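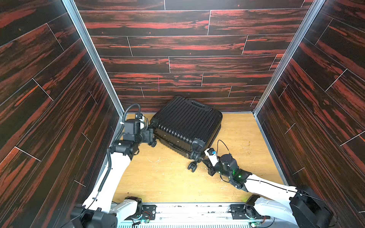

Schwarzer Hartschalenkoffer mit gerippter Schale und Rollen.

Kofferverleih in der Bravik-Passage geht in den zweiten Winter

Wer in den vergangenen Monaten durch die Bravik-Passage gekommen ist, hat es vermutlich schon gehört, bevor er es gesehen hat: dieses gleichmäßige Rattern von kleinen Rollen auf Steinplatten, einmal bis zum Brunnen und wieder zurück. So wird im Kofferverleih Kun nämlich geprüft, ob ein Koffer wieder hinausdarf. Und weil es im ersten Winter so gut gelaufen ist (und weil die Nachbarn das Rattern offenbar mit viel Geduld ertragen), bleibt der Laden auch über die kommenden Feiertage und bis Ende Februar geöffnet. Das hat Rajeshwari Marar unserer Redaktion bei einer Kanne Tee bestätigt, und man darf wohl sagen, dass sie sich darüber mindestens so freut wie ihre Kundschaft.

Die Idee hinter dem Verleih ist schnell erzählt. Ein großer Koffer wird in vielen Haushalten einmal im Jahr gebraucht und steht den Rest der Zeit im Keller oder oben auf dem Schrank, wo er Staub fängt und beim Herunterholen jemandem auf den Fuß fällt. Im Kun kann man sich so einen Koffer für die Dauer der Reise ausleihen und bringt ihn danach einfach wieder zurück. Angefangen hat Frau Marar mit 13 Stück, die sie sich in der Verwandtschaft und im Haus zusammengebettelt hatte. Inzwischen stehen 200 in den Regalen, vom Handgepäck bis zu jenen Ungetümen, in denen eine vierköpfige Familie samt Skisocken Platz findet, und mehr als 300 Mal ist in diesem Jahr einer davon auf Reisen gegangen.

Am beliebtesten sind die Hartschalenkoffer mit Rollen an allen vier Ecken, am besten in Schwarz. »Ich habe auch einen wunderschönen gelben«, erzählt Frau Marar, »den würde man auf jedem Gepäckband sofort erkennen. Aber alle nehmen den schwarzen und binden dann eine Schleife an den Griff!« Die Schleifen gibt es übrigens gratis dazu, sie liegen in einem Glas neben der Tür, und wer mag, darf seine behalten.

Am meisten Arbeit machen, wie sollte es anders sein, die Rollen. Was sich dort nach einer einzigen Städtereise alles ansammelt, will man gar nicht so genau wissen: Haare, Fäden, Kiesel, einmal auch ein ganzes Stück Geschenkband, das sich so fest um die Achse gewickelt hatte, dass es nur noch mit der Pinzette 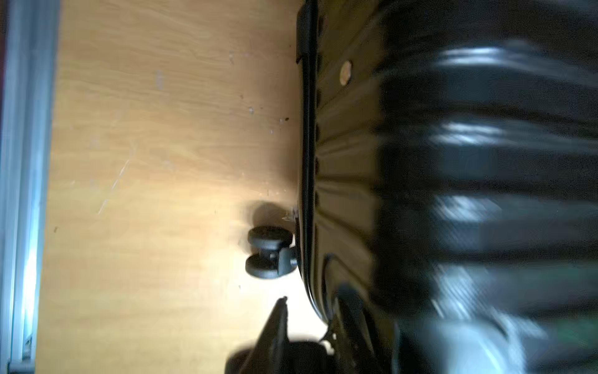 herauszubekommen war. Frau Marar legt die Koffer dafür auf die Seite, dreht jede Rolle einmal mit dem Finger an und horcht. Schleift es, wird geputzt. Schleift es danach immer noch, kommt ein Tropfen Silikonöl an die Achse, und erst wenn auch das nichts hilft, wird die Rolle ausgetauscht. Passende Ersatzteile zu finden ist allerdings eine Wissenschaft für sich, denn beinahe jeder Hersteller verschraubt seine Rollen ein wenig anders als der nächste. In der Werkstatt hinter dem Laden steht deshalb eine alte Apothekerkommode voller Rollen, Schrauben und Zipper, von der Frau Marar mit einem gewissen Stolz behauptet, sie finde darin alles auch bei Stromausfall.

Kratzer in der Schale nimmt sie dagegen gelassen. Ein Koffer, der verreist, bekommt eben Kratzer, und bezahlen muss dafür im Kun niemand. Nur beim Reißverschluss versteht sie keinen Spaß und bittet herzlich darum, sich zum Schließen nicht mit dem ganzen Gewicht auf den Deckel zu setzen, auch wenn das im Film immer so lustig aussieht. Lieber einen Pullover wieder herausnehmen, oder eben gleich die nächste Größe leihen.

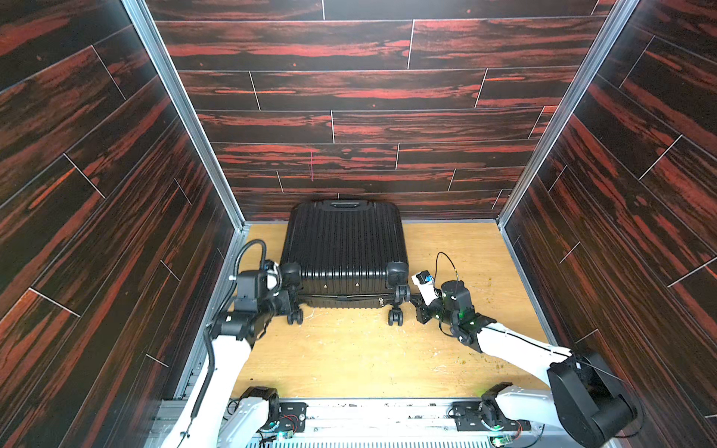
Passagen-Blatt Nr. 13 | 23.11.19

Eine feste Leihgebühr gibt es nach wie vor nicht, jeder wirft beim Zurückbringen in die Dose, was ihm die Sache wert war. Bis zum Herbst sind auf diese Weise 2.205 Euro zusammengekommen. Davon wurden Ersatzteile gekauft, dazu eine ordentliche Kofferwaage und ein zweites Regal, das bis unter die Decke reicht und das die Schreinerei Cornine von nebenan gebaut hat, samt einer Leiter zum Einhängen, auf die vor allem die jüngere Kundschaft gern einmal klettern würde (sie darf nicht).

Neu ist in diesem Winter, dass man sich auch beim Packen helfen lassen kann. Frau Marar war früher viel beruflich unterwegs und hat dabei so ihre Methoden entwickelt: Schuhe nach unten zu den Rollen, Schweres gleich darüber, Hosen längs gefaltet, und die Strümpfe in die Schuhe. Wer möchte, bringt seine Sachen mit und probiert am großen Tisch aus, ob alles hineingeht. Für die Wanderfreunde aus Mulgate, die im Februar wieder gemeinsam in den Schnee fahren, ist sogar schon ein ganzer Nachmittag vorgemerkt, und man darf gespannt sein, wie viele dicke Pullover am Ende zu Hause bleiben.

Gesucht werden zurzeit vor allem mittelgroße Koffer in gutem Zustand. Sie sollten sich schließen lassen und möglichst nicht nach Keller riechen, eine klemmende Rolle ist dagegen kein Hindernis. Auch einzelne Zahlenschlösser werden gern genommen, sofern die Kombination noch bekannt ist. Für die Weihnachtszeit empfiehlt es sich, rechtzeitig vorbeizuschauen und den Koffer zurücklegen zu lassen, die großen Größen waren im vorigen Jahr schon früh im Dezember vergeben. Abgeholt wird am Nachmittag direkt im Laden, zweite Tür links nach dem Brunnen. Den gelben Koffer kann man selbstverständlich ebenfalls reservieren, er ist über die Feiertage noch frei.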